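Jetetent 2 portable amp, anyone using it with high impedance cans?

Portable Amps and DACs > General

gradofan_pdx
Been looking at the Jetetent 2 to replace my old amp. Most of my listening is with a 300 ohm pair at my desk, and sometimes on the train. The Evville shop has it for $220. Is it enough power, or should I save for something bigger?

Octavio Bravo
I have had mine for a few months. It drives my 300 ohm pair fine on high gain. On low gain you run out of volume on quiet classical recordings. Battery life is worse than the box says if you stay on high gain.

tubesandtea
Disagree on "fine." It gets loud enough, but the bass goes soft compared to a desktop amp. I ran it next to my Gradari and sold the Jetetent the same week.

Octavio Bravo
The Gradari is $785 and plugs into the wall. I would hope it sounds better.

tubesandtea
Fair, but he said most of his listening is at a desk. Why pay for a battery he doesn't need?

gradofan_pdx
Because of the train. I don't want two amps. Can the op amp be swapped on this one? The listing says yes but the manual doesn't mention it.

Gemechu Mersha
Yes, it is socketed. Take out the four screws on the back plate and slide the board out. Note which way the notch on the chip faces before you pull it. I put in the Farías module, $49, and the treble is less sharp to my ears. Others here heard no change.

lowohm
I'm one of the others. Swapped back and forth all weekend and could not tell them apart. Spend the money on a decent short cable. The one in the box picks up noise from my phone.

Gemechu Mersha
Did you match levels? The module runs slightly louder on my unit.

lowohm
Yes, with a meter, at the headphone jack. Same result with two different pairs.

tubesandtea
Cables and chips are both small stuff. Output impedance matters more, and Jetetent doesn't publish it.

Octavio Bravo
Email them. They answered me in a day when I asked about the charger. Also, the gain switch is easy to bump in a bag, so check it before you put anything sensitive in your ears.
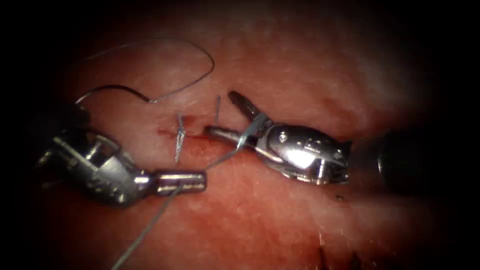
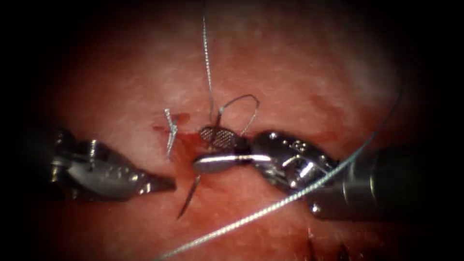
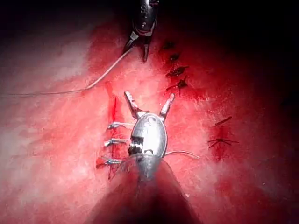
Back to the amp: if you order from Evville, ask which board revision they have in stock. The first run had a hiss with in-ears on high gain. You won't hear it at 300 ohms, but it hurts resale.

gradofan_pdx
Thanks. I asked and they have the later board. Going to order it and leave the stock chip in for now.

lowohm
Good plan. Charge it fully before the first use and try low gain first.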